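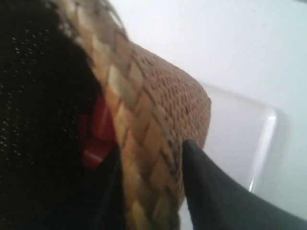
Storing woven goods in a damp room

Posted by Duygu Kaplan, Rillosgate, 2020-11-02

Our residents' association keeps woven straw items in a ground-floor storeroom. Members have reported a musty odor. Please advise on suitable storage.

Joon-young Wang
Relative humidity should be kept below 60 percent. Items should stand on open shelving, 4 inches from any exterior wall, and

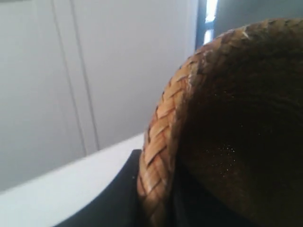 should not be sealed in plastic. Inspect them every 2 weeks until the odor has cleared.

Hậu Lý
We purchased a dehumidifier in June. It is satisfactory. Please remember to empty the tank.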